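El agua de Hinby

El folleto de Stolludik aseguraba que el manantial de Hinby curaba el insomnio. Costaba 567 coronas la semana, baños aparte. Mi hermana lo leyó dos veces en voz alta y yo pregunté quién había contado a los curados.

Fuimos en mayo. El médico del balneario, muy bronceado, nos habló de 2,082 pacientes satisfechos. Le pedí ver el registro. Me ofreció un vaso de agua que sabía a clavo viejo. 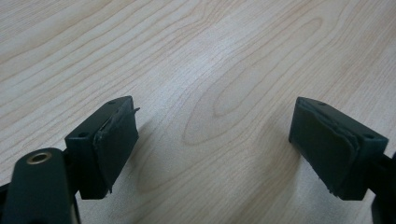 La primera noche oí las campanas de la iglesia hasta las cuatro. La segunda también. Mi hermana, en la cama de al lado, roncaba como siempre ha roncado, en Hinby y en cualquier parte, y por la mañana le atribuyó el mérito al manantial.

—Tú es que no crees —me dijo.

—¿Y el agua lo nota?

No me contestó. Bajé a pasear y, detrás de las cocinas, vi a un mozo llenando las botellas con la manguera del jardín. Me saludó con la mano libre. Le compré dos, una para mi cuñado, que lleva años durmiendo mal y se lo cree todo.

Escribió en cuanto las acabó. Quería saber si podíamos mandarle más.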